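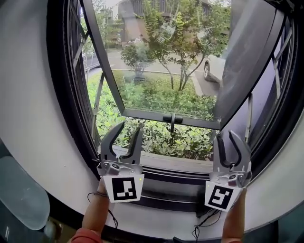
Window open, black latch at the bottom of the pane.

2 min read

I learnt my first amapiano step in my lounge room in October, and you can too. Find a song you love — mine's by Tunel — and just walk on the spot to the log drum. Add a shoulder roll on every second step, then let your knees go soft! Film 30 seconds, watch it back, try again. It took me almost 100 goes.

Comments
Thitima Intarasuk: My knees are not soft lol
Montri Wongsuwan: Which Tunel song?

Related
Learning to count in with Wannasri
Dance shoes on a budget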